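My computer is slow, and everyone has a cure for it

For more than 2 years I have been told that my desktop computer is "due." Due for what depends on who is talking. My brother-in-law thinks it wants a new processor. The man behind the counter at Schwaiger thinks it wants to be a different computer, preferably one of his. And the pop-up that started appearing every morning while I'm still drinking my coffee thinks it wants Brastari, a program that promises to find what is "dragging your PC down" and make it feel new again.

I don't believe any of them, but I got tired enough of waiting for my email to open that I gave Brastari a try. The free scan ran for maybe a minute and came back with 3823 problems. In red, of course. I'd like to know what kind of machine has 3823 problems and still prints my tax forms.

I clicked through the list, which I suspect you aren't meant to do. Most of the "problems" were cookies. Some were shortcuts to things I deleted ages ago. One was a picture of a lasagna I had apparently saved in two folders. To fix all this I would need to pay, and the price had a line through it with a lower price next to it, and a clock counting down. I closed the window, opened it again after dinner, and the clock had started over from the top.

So I ran the scan a second time without changing a single thing. It found 1191 problems. Where did the others go? Did they get bored and leave? 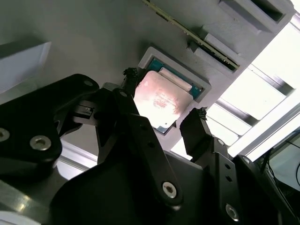
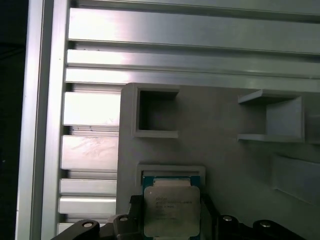
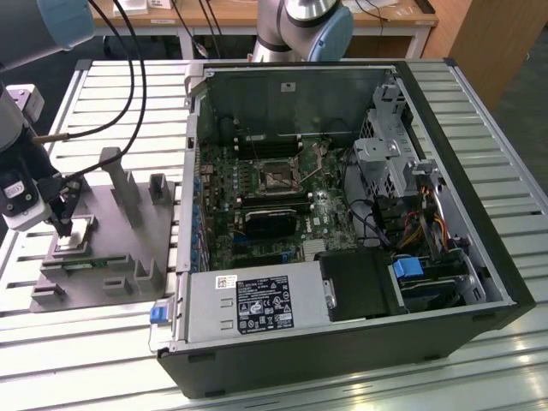
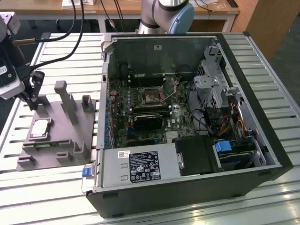
Processor up close in the first two, open desktop case in the last two.

My friend Liesl Steiner swears by a different one called Wurkiser. She says her computer is much faster since she put it on. I asked how much faster, and she said you could just feel it. I asked if she had restarted the computer when she installed it and she said well, yes, it makes you. And when was the last time before that? She had to think. Sometime around Christmas, and this was July.

I am not saying Wurkiser does nothing. I'm saying I'd want to see somebody restart the computer, time it, then install the thing and time it again. I looked for a test like that and found a lot of pages with "best of" in the title and a big button under each product. The top pick on one was the worst pick on another.

The new processor idea bothers me less, at least there's an object you can hold in your hand. But I asked my brother-in-law what I do all day that my old one can't keep up with, and he started talking about video editing. I don't edit video. I write letters, I look up recipes, I argue with the Hamow neighborhood forum about parking.

What I did in the end was go through the list of programs that start up on their own and switch off the ones I didn't recognize or didn't want. One of them was Brastari, which had signed itself up without asking. Email opens a bit quicker now, or I think it does. I didn't time it either.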